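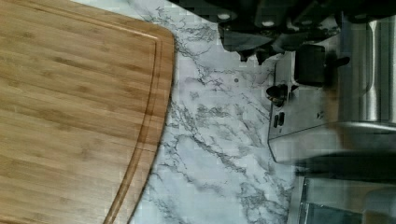

*A bamboo chopping board. Look for the long stripes and the little darker flecks.*

# The grass that thinks it's a tree

Go and have a rummage in your kitchen (ask first, especially if there are knives about) and see if you can find something made of bamboo. It might be a board, or a spoon, or the steamer that only comes out when somebody fancies dumplings. Most people would call it wood, and I did too until I was quite grown up. But bamboo is a grass! It belongs to the same enormous family as the stuff on the football pitch, and so do wheat, rice, oats and the sugar cane that goes into your biscuits.

## How can grass be that big?

If you pull up a stalk of long grass in summer and run your finger and thumb along it, you'll feel small bumps every so often. Those bumps are called **nodes**. Now imagine that stalk as thick as your leg and taller than your house. You would have something very like a giant bamboo, nodes and all. Between the nodes most bamboos are hollow, like a drinking straw, and at each node there is a solid little wall across the inside, a bit like the floors in a tall building. The walls stop the tube from squashing flat when the wind bends it.

A proper bamboo stem has a name of its own, by the way. It is called a **culm**, which rhymes with nothing useful, as my friend Tatu Bakilana found out when she tried to write a poem about one.

## The fastest plant in the garden

Trees are slow and steady. Every year an oak gets a bit taller and a bit fatter round the middle, and if you cut one down you can count the rings. Bamboo does things quite differently. A new shoot pokes out of the soil already as wide as it will ever be, wearing a pointed jacket of papery leaves, and then it simply goes up and up. It's rather like pulling out a telescope.

Some of the giant kinds can grow more than 90 centimetres in a single day. That's nearly the length of a cricket bat between one breakfast and the next! They can't keep it up for very long, of course, and smaller kinds in chilly gardens are a good deal slower. But even a small one is worth measuring. Push a stick in beside a new shoot in April, mark the height with a pencil each morning before school, and see how far apart your marks are by the end of the week.

All that growing needs food and water, and the shoot gets its share from underground. Bamboo has thick stems that creep along sideways under the soil, called **rhizomes** (say *RYE-zomes*). A whole clump of bamboo that looks like lots of separate plants may be one plant, holding hands with itself in the dark.

## From a round tube to a flat board

This puzzled me for ages. How do you get something flat out of something round and hollow?

First the culms are cut, usually when they are a few years old and have had time to harden. Then they are split lengthways into long strips, and the strips are planed until their sides are straight. Next comes drying, and after that the strips are glued side by side and pressed very firmly together. Once the glue has set, the block can be sawn and sanded like a plank. The stripes you can often see on a bamboo board are those strips, lying next to one another.

And the groove that runs near the edge of some boards? It's a tiny moat. When you cut a ripe tomato or a juicy peach, the juice trickles into the groove and stays there, which is much nicer than having it down your socks.

## What else is it good for?

Goodness, where to begin. People make ladders, flutes, fishing rods, baskets, fences and even bridges from it. Young shoots of some kinds are cooked and eaten (never nibble one raw from the garden, as some can make you poorly). And giant pandas, as you probably know, eat hardly anything else and spend most of the day chewing.

## Words to remember

- **Culm:** the stem of a bamboo
- **Node:** the bump where there is a wall inside the stem
- **Rhizome:** a stem that grows sideways under the ground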